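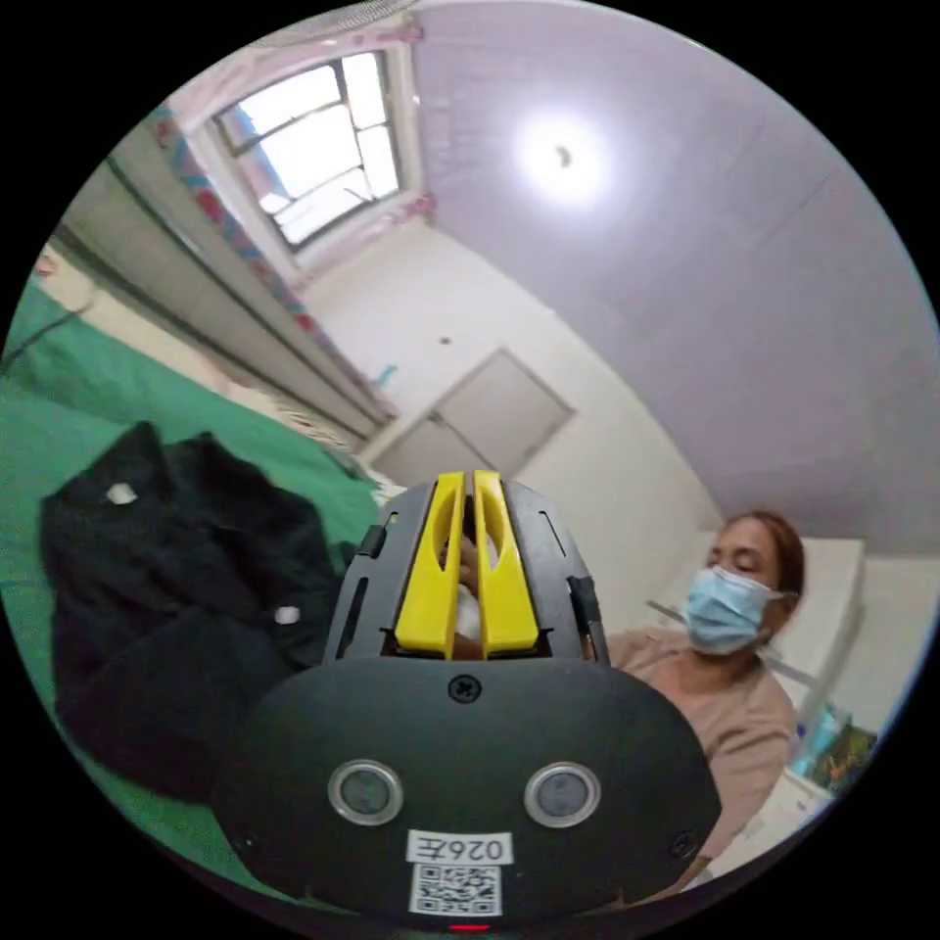

# Ojeda guest comments

Short written comments left by hotel guests at checkout, with one topic label per sentence. The hotels are small properties in the Dranlow group. Compiled by Rosimeire Trindade and Girish Bhardwaj; labels checked by Yogesh Grewal.

## Contents

- `comments.csv` — one row per sentence
- `hotels.csv` — one row per property, with room count and star rating
- `labels.md` — label guide, with borderline cases

There are 40 hotels and up to 200 comments per hotel. Properties that closed for the winter have fewer.

## Fields

| Field | Meaning |
|---|---|
| `hotel_id` | key into `hotels.csv` |
| `stay_month` | month of checkout, no year |
| `text` | sentence as typed, spelling left alone |
| `topic` | one of 8 labels |
| `tone` | -1, 0 or 1 |

Topics are `room`, `bed`, `bath`, `breakfast`, `staff`, `noise`, `price` and `other`. Comments on parking go under `other`.

## Known problems

- Comments from the Celtden property were typed in from paper cards. Line breaks are lost.
- `noise` and `room` overlap. The 2 labelers disagreed most often on thin walls.
- Guest names were replaced with `[NAME]`. Staff first names were removed the same way — a few nicknames may remain.
- September is overrepresented.

## Use

Free for research and teaching. Do not use the tone scores to rank single hotels. Send corrections to Cyril Pickering with the `hotel_id` and the full sentence.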